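4.2 Changes in task content at the finishing benches

The second part of the study concerned the finishing benches at the Pimard site, where small decorative pieces are flattened, brushed and sorted before packing. Until the Skamau system was brought in, this work was done with bare hands and simple tools. Under the new arrangement, part of each shift is given over to demonstration work: an employee performs the usual task while holding a gripper in each hand, and the recorded motions are used to train the robot arms that will later take over a share of the routine pieces.

Employees reported that the task changed more than they had been told to expect. Of the 46 employees interviewed, most described the first weeks as slow and tiring. Thin materials were named most often as a source of difficulty. A sheet that a finger can feel and smooth in one pass must be held down with one tool and worked with the other, and the person has to judge by eye how much force is being applied. Several experienced workers said that they had to put into words, for the first time, things they had done without thinking for years.

Supervisors gave a different account. In their view the main change was in the pace of the bench, which had been set by the daily order list and was now set by the number of usable recordings. The target was 100 recordings per shift for each pair of benches. In the 341 shift logs made available to us, missed targets were most often explained by torn or creased material. Workers objected to this measure, noting that a recording in which a piece was creased and then recovered took more skill than one in which nothing went wrong. The site later agreed to accept such recordings, and the logs show fewer disputes after May.

Questions of credit and pay remained open at the end of the study. Demonstration work was paid at the same rate as ordinary bench work, although six employees had been asked to train others in it. Huguette Girard, who represented the bench staff in the talks with management, argued that it should be treated as a separate grade. Management held that the work was temporary and that a new grade would be hard to withdraw.

Figure 3 shows the kind of handling at issue, with a crumpled gold-colored sheet between the two hand-held grippers and a gray comb-like or brush-like tool resting against it.
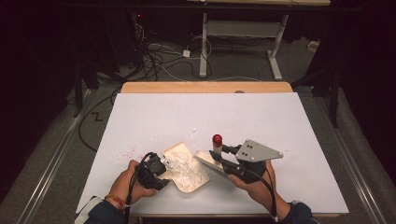

Figure 3. Demonstration work on thin material with a gripper in each hand.

4.3 Comparison with the Nyaga site

At Nyaga, the same system was introduced with a longer period of preparation. Bench staff took part in choosing the tasks to be recorded, and no target was set until they had worked with the grippers for six weeks. Complaints about fatigue were similar to those at Pimard, but complaints about the fairness of the target were rare. We return to this difference in Section 5.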